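We use cookies to remember your settings. Accept | Manage

Lenusen Robotics Club Handbook
By In-ho Kang, October

Section 4. Preparing the hand-held grippers

Before you begin, wash and dry your hands. Members work at the table one at a time.

1. Hold one gripper in each hand. Let the cables hang free, and do not wrap them on your wrist.

2. Close both grippers slowly, then open them fully. If the pads do not meet evenly, stop and tell the session leader.

3. Put the tray on the table where both hands can reach it easily. 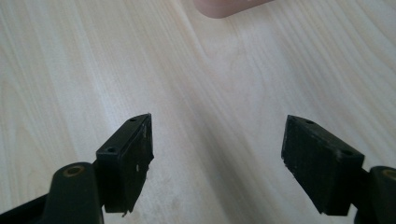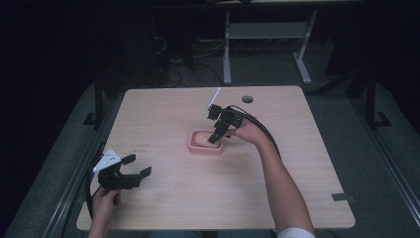
4. Start the recording and wait for the tone. Then move at a calm speed. Fast movements give us data which we must throw away.

5. After 10 tries, stop and rest your hands.

Note: The Bikora software saves each try as one file. Do not rename the files. Last term we collected 2,608 tries, and 183 of them were lost by renaming.

Caution: Keep your fingers out of the space between the pads when you squeeze the handle.

Caution: Do not pull a gripper by its cable. If the cable is too short for your arm, ask for the longer one from the Durnton cabinet.

6. When you finish, write the file numbers in the club log and sign your name.

Section 5 explains how to copy the files to the club computer.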